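Why Do Some Stains Stay in Cloth?

You drop a spoonful of jam on the tablecloth. You wipe up the jam, but a red mark stays behind. The cloth goes through the wash and comes out with a pale pink patch in the same place. Why does that happen, when mud from the same afternoon has gone?

To find out, it helps to know what cloth is made of.

Cloth is full of gaps

A piece of cotton looks flat and smooth from far away. Look at it through a magnifying glass and you will see threads going over and under each other, with tiny gaps between them. Each thread is made of many thinner hairs called fibers, twisted together. There are gaps between the fibers too.

When something wet lands on cloth, the liquid is pulled into those gaps. You can watch this with a paper towel. Dip one corner in water and the water creeps upward by itself. Scientists call this capillary action. It happens in towels, in socks, in the wick of an oil lamp, and in the stem of a plant.

If the liquid has color in it, the color travels along with the water. Later the water dries up and goes into the air. The color can't do that, so it is left inside the thread.

Different kinds of stains

Mud is mostly bits of dirt. Many of the bits are too big to get far into the thread, so a lot of mud can be brushed off when it is dry.

Grease is different. It doesn't mix with water, and rinsing alone does not move it. You need soap. One end of a soap molecule holds on to grease and the other end holds on to water, so the grease gets pulled away when you rinse.

Berry juice, beet juice and red drink have dyes in them. A dye is a color that dissolves in liquid. Some dyes stick to cotton fibers very well. People have used plants to color cloth for thousands of years for this reason.

Stains are easiest to see on white cloth. On a dark blue shirt you might miss the same mark.
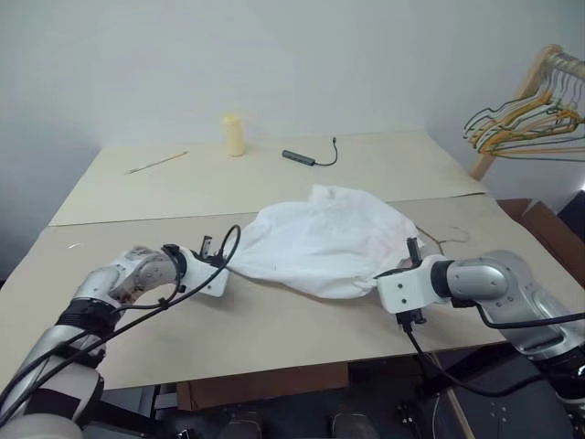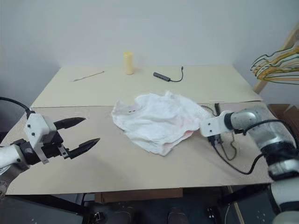 A white cloth with faint pink on it.

Folds matter as well. When a cloth is bunched up, a mark can hide inside a crease, and a wet stain can soak through from one layer to the next. Open a folded napkin after a spill and you may find two or three spots that match, like a paint blot picture. Before you wash a cloth, spread it out flat and check both sides.

Try it yourself

Ask a grown-up before you start, and use an old cloth that can be spoiled.

You need:
A white cotton rag, cut into four squares
A little beet juice or berry juice
Cold water
Warm water
Dish soap
A pencil and paper

Put one drop of juice on each square. Write down the time.

Rinse the first square in cold water right away. Leave the other three until the next day. Then rinse the second in cold water, and wash the third in warm water with a drop of dish soap. Don't wash the fourth one at all. Keep it to compare with the others.

Lay all four squares side by side when they are dry. Which one has the palest mark?

Fereshteh Kermani's class at Darstead School did this on a Saturday science morning. Most of their first squares had only a trace of pink left. The squares that waited overnight were darker, even the ones washed with soap. One group used mustard, and the yellow stayed on every square.

Words to know

Fiber: a very thin hair of cotton, wool or other material.
Thread: many fibers twisted together.
Dye: a color that dissolves in liquid.
Absorb: to soak something up.

Questions children sent us

Does rubbing help?
Not very much. Rubbing can push the color deeper and spread it sideways. Press the spot with a clean, damp cloth, lift, and press again.

Why do people say to use cold water first?
Some stains, such as egg, milk and blood, have protein in them. Heat makes protein set, the way an egg goes firm in a pan. Cold water rinses it out before it can set.

Can a stain ever be too old to come out?
Sometimes. It depends on the dye and the cloth. An old stain can still get paler after several washes, and sunlight fades some colors too.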